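Haverford Talks
Search this site
Search talks, speakers, notes Go
Home | Talks | Speakers | Notes | Archive | Contact

Letting Go of the Attic: what I learned from sorting my family's stuff
Speaker notes, 4/26/25

(Wait for people to sit. Water on the left, clicker on the right. Don't start with the weather.)

Hi everybody! So I'm going to talk about stuff. My mother's stuff mostly, plus my own, plus a box labeled "Clive" that we will get to. Ask for hands – who here has a closet they won't open in front of guests? (Pause. Put my own hand up.)

Okay, background. My mother lived in the same house in Clovlow her whole married life, and when she moved to an apartment in December my brother and I got the attic. We opened 167 boxes. I know the number because I wrote one on the side of each with a fat marker, and by the time I hit 60 I was writing them pretty crooked.

First thing I did wrong: I started with the photographs. Please don't start with the photographs! I lost a whole weekend sitting on a rolled-up carpet reading the backs of them. Rosalind Benavides gave a great talk on this in the fall and her rule is paper last, linens first. She's right. You will never cry over a fitted sheet.

(Tell the tablecloth story if it's a friendly crowd. Skip if we started late.)

Second thing, and this is the big one for tonight – work small. I don't mean a small room, I mean a small container. One tray or one drawer or one shoebox, and you don't look at the rest of the attic until you've decided on every single thing in there. 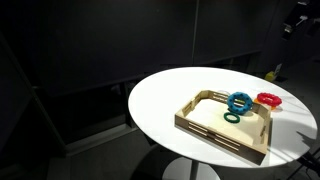
One tray on the table, a couple of rings in it, and we're in business.

Give people a second here. I want them to feel how little that is compared with an attic. When I did it this way I could finish a tray before my coffee was gone, and I'd go get another one feeling like a champion. When I did it by the room I'd quit at lunch and be in a bad mood with my brother till dinner.

Now the three questions. (Hold up fingers, it helps.) Would I go looking for it if it were gone? Do I know who would want it? Have I already got one? The last one sounds silly until you've found your ninth potato masher. I kept one masher. I kept the worst one too, so okay, I kept two.

Somebody always asks about the valuable stuff. We had a clock everyone in the family swore was from 1718. It had been going around as a fact since my grandfather. I took it to a man at Grudier, the auction place out past the mill, and he was so nice about it. He turned it over, he got his little light out, and he told me it was a good clock to tell the time by. We still have it. My brother calls it Seventeen Eighteen.

(Laugh here, hopefully. If not, keep moving.)

Next bit is picking things up. I used to grab three things at once, and then I was standing there with full hands and no decisions. Slow it way down. Take one, decide, then the next.

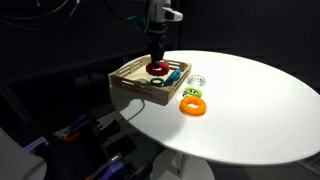
One thing at a time. Today it's the red ring's turn.

I timed myself once with the kitchen timer, and handling single things was faster than the grabbing. I wouldn't have believed it either.

So, the Clive box. Clive Whiteley was my dad's best friend and he'd left a box with us "for a week or two" when I was in second grade. I called him up. He's in Trandimum now, he's got a boat. He had no memory of any box, so I read him the contents over the phone: fishing reels, a cookbook, one roller skate. Long silence. Then he goes, "I've been looking for that skate." I mailed it!

Point to make – call people. Don't guess what they want. My cousin turned down the good china and begged for a chipped mixing bowl.

And then toys. Toys are hard. I had 226 slides in the first version of this talk and I think half were toys, so you're getting one.

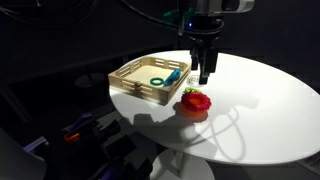
A green ring and something blue and lumpy. Keep, pass on, or phone a cousin?

Let the room vote. Don't let it run past a couple of minutes, they get loud. Whatever they pick, ask one person to say why, and usually you get a story about a kid, and I like the next part better after a story.

Next part is the maybe pile. You're allowed one maybe box. Tape it, write the month on it, put it somewhere annoying. Mine lives in front of the vacuum.

(Questions. If it's quiet, ask Rosalind about her button jars. Handouts are by the door, and please take the mashers, I brought the mashers.)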